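Flokesberg Residents' Association
Minutes of the General Meeting, 11/01/2025

Present: Elisa Vitale (chair), Védís Briem, Karine Paquette, Fadime Aydoğan, Tamunoemi Fashola (minutes), and enough others to use up the good chairs.

Apologies: The Clindeck representative, whose apology arrived by email during item 2 and was read out in full, including the disclaimer.

1. Minutes of the last meeting

Approved with one correction. Karine did not "storm out" in May. She left briskly. The secretary has amended the record and stands by the original.

2. Kitchen and shared room

The new rules for the shared kitchen were read aloud. Counters are to be wiped by whoever used them last, and "last" means the person who used them last, not the person who noticed. Fadime asked whether the rule covers people who only made toast. It does. It covers toast especially.

Védís proposed a labeled shelf in the fridge for each floor. Karine said this was tried under the previous board and ended with a lock on a tub of hummus. Proposal withdrawn.

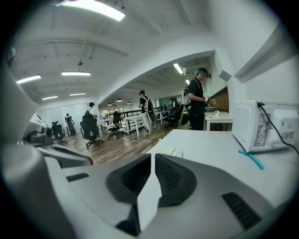

3. The elevator

Clindeck has now quoted for the elevator repair. The quote runs to 32 pages, of which one contains the price. Elisa summarized: the door motor needs replacing, the control panel could last another winter if spoken to kindly, and the visit to find all this out cost $300.

Fadime asked why the elevator still stops at the second floor when no one has called it. Clindeck's report calls this "intermittent." Residents of the second floor called it something else.

Two options were put to the meeting:
Option one, replace the door motor only, at $3000.
Option two, replace the motor and the panel, at a price Clindeck will be happy to discuss.

Option one carried. Védís abstained on the grounds that she lives on the ground floor and has never met the elevator.

4. Stairwell lighting

The Belay timer switches went in over the summer. They give a person of average speed enough light to reach the third floor and a person with groceries enough to reach the landing below it. Tamunoemi has asked for a longer setting. The installer says the longer setting exists and that the booklet explains it. The booklet is missing.

ACTION: Fadime to look for the booklet in the meter closet, where things go.

5. Hot drinks at meetings

Raised by Karine, who would like it noted that she has bought the tea for the last three meetings. Noted. She would also like it noted that the good cookies were hers. Also noted.

Discussion followed on whether the association should pay. Elisa felt that refreshments were a fair use of dues. A resident from the fourth floor felt that dues were for roofs. It was pointed out that the roof gets plenty and has never once taken minutes.
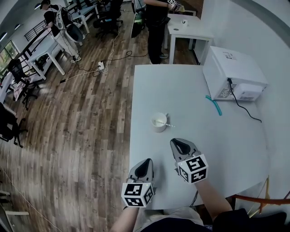
Agreed in the end that the association will cover tea, coffee and milk, and that cookies remain a matter of personal conscience. Anyone wanting oat milk should tell Karine before the meeting and not during it.

6. Courtyard and bikes

The tagging exercise is finished. Owners were asked to tie a ribbon to any bike they wanted to keep. There are 82 bikes in the courtyard rack and the overflow along the wall, and over half have no ribbon. Védís was surprised to learn that one of these was hers.

Cistier will collect the unclaimed ones, fix what can be fixed and scrap the rest. They do not charge for this. Fadime asked what the catch was and was told that they want the gate unlocked at six in the morning.

ACTION: Elisa to unlock the gate. Elisa to find out who else might enjoy unlocking the gate.

7. Any other business

The pigeon on the back stairs is still there. Last year's decision to ignore it remains in force.

Tamunoemi asked whether someone else would like to take the minutes next time – there was a long silence, during which the stairwell light went off.

The meeting closed when the heating did. Next meeting to be announced on the board by the mailboxes.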